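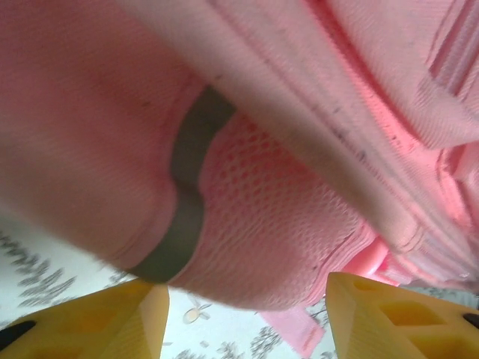

## 1/

The pitch from Vonden, word for word: "Just show it a few hundred times and it learns." I have now spent a good part of December on the showing side of that sentence, so let me report.

## 2/

The target is 200 clean demonstrations of one bag task. Pick up the backpack, turn it over, put it down. A four-year-old can do it while asking for juice. We have people driving the arms by hand, every joint recorded, every camera recorded, and then somebody has to go through it all and say which ones count.

## 3/

Which ones count is where I start to get grumpy. Lertchai Saithong keeps a take if the bag ends up right side up. Jaruwan Hemmin throws it out if the operator hesitated. Same recordings, two piles. Whatever gets trained on this will be trained on whoever was sitting in the chair that afternoon.

## 4/

And cloth is mean. A block has six faces and you can learn them. A bag has straps, mesh, elastic trim, a padded bit, and a little tab hanging off the bottom, and every one of those is something to grab by mistake. Up close at the wrist, it's all just pink.

## 5/

Someone asked if the wrist view helps. Sometimes. It helps when the fingers are near an edge you can tell from another edge. When the whole view fills up with fabric I couldn't tell you which end of the bag I'm at, and I've handled the thing for weeks. I'd like to see the paper that says a network does better on a pile this small.

## 6/

Fulgencio Salinas says more data fixes it. Fulgencio says this about everything. His last set at Lekovon had 485 takes and the policy still went for the strap.

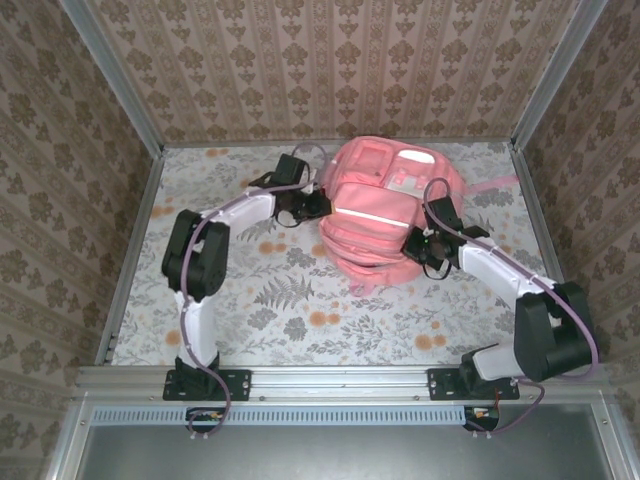

## 7/

Variety is my real complaint with how these sets get made. We write "diverse" in the notes and then we start every take from nearly the same spot. Look at the bag, in the middle of the mat, front pocket up, strap off to the right, an arm on either side. If that's how most of the takes look, you've taught the arms a place and a pose, and the word "backpack" is doing a lot of free work in the title.

## 8/

I asked for a rule: the person resetting the bag doesn't get to choose how it lands. Toss it, leave it, record. Surachet Sitthichai tried it for a morning and the reject rate went way up. I count that as information. The schedule counts it as a bad morning.

## 9/

The patterned walls and the flowery mat were supposed to cover the background side of things. Fine, I like them, they're better than a bare gray box. But one wallpaper is one wallpaper. Swapping it takes the crew about an hour and we've done it exactly 2 times.

## 10/

Two arms also means two habits. The right-hand person on my shift leads, the left-hand person waits to see what happens. You can hear it in the motors. I'd bet lunch the model picks up the waiting before it picks up the grasp, and I'd love somebody from Srisuk to show me the check they run for that. So far I've gotten a slide.

## 11/

Replying to Magdy Sqalli, who wants to know why I'm still doing this if I think it's hopeless. I don't think it's hopeless. I think the numbers people quote are for easy objects in tidy poses, and that the failed takes get deleted when they should be labeled and kept.

## 12/

So that's my ask for the next batch. Keep the failures. Write down who was driving. Random resets, even if we only make it to half the target. And a held-out bag in some other color, locked in a cupboard until test day.

## 13/

Pornine wants our first cut on their server by 4 tomorrow afternoon. Jaruwan and Lertchai are still arguing over the reject pile. I'm siding with Jaruwan on this one, mostly.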